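Kurwood Site, Sorting and Feed Area
Workplace Inspection Checklist with Comments
Form 302, revised March
Date of inspection: 7 October 2018
Area: Drester line, racks and floor between the line and the north wall
Previous report: 3,971

Ratings: S = satisfactory, A = action needed, N = not checked

1. FLOORS AND WALKWAYS

1.1 Floor surface sound, no lifting or cracks: S
1.2 Floor free of litter and dropped parts: A
Paper scraps and a small package on the floor at the racks. Same comment as in report 3,971. Sweep at shift change and log it on the area sheet.
1.3 Yellow lines visible and unbroken: S
Paint is thin beside the door. Leave until the next shutdown.
1.4 Floor stickers legible: A
Green directional sticker to be read at walking distance by the area lead. Replace if the lettering fails. Stock item at Stilberg stores.
1.5 Aisle width kept: S

2. RACKS AND BINS

2.1 Uprights and rails straight, no sharp edges: S
2.2 Casters present and turning: S
Brakes were tested on the two-tier rack only. Remaining racks N.
2.3 Bins seated fully on the shelf: S
2.4 Angled shelves have a working end stop: A
Stop on the middle tier has play. Tighten. Do not load the large bin above half until done.
2.5 Bins free of packaging waste: A
White wrapped item in a lower bin. Identify and label, or discard.
2.6 Empty bins stored in one location: A
Empties are on the two-tier rack, which is listed as a staging rack in the Nicholas layout drawing. Either move the bins or change the drawing.
2.7 Cardboard kept out of the area: A
One box behind the racks. Flatten and remove.

3. ROUND FEEDER

3.1 Frame stable, feet in contact with floor: S
3.2 Bolts on outer wall present: S
Torque N. Due with the annual service, work order 594.
3.3 Interior surface clean: S
3.4 Housing secure: S
3.5 Cable routed clear of foot traffic: A
Cable hangs in a loop under the ring. Clip to the frame crossbar.
3.6 Emergency stop reachable from the aisle: S

4. BENCH AND SMALL ITEMS

4.1 Bench surface clear apart from items in use: S
4.2 Dishes and trays free of chips and cracks: S
Round blue dish checked by hand at the rim and base. The fine rings in the base are part of the finish and are not to be reported as scratches.
4.3 Spare dishes stored upright in the cabinet: N
Cabinet locked at time of inspection.

Racks, feeder, dish.

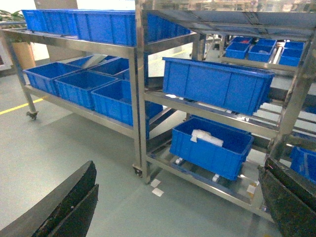
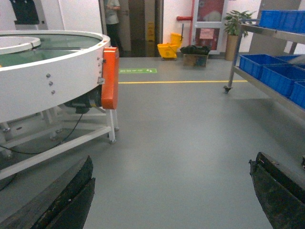
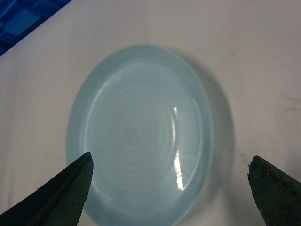 5. FOLLOW-UP

Items 1.2, 2.5 and 2.7 are to be closed the same day. Item 2.4 has priority over the rest and needs a signature from maintenance. Items 1.4 and 3.5 are to be closed within 3 weeks. Item 2.6 goes to the layout review, with the drawing number quoted.

Items rated N carry over to the next inspection and are not to be copied forward as S. Request the cabinet key in advance.

Copies: area board, maintenance, Stilberg stores (item 1.4 only)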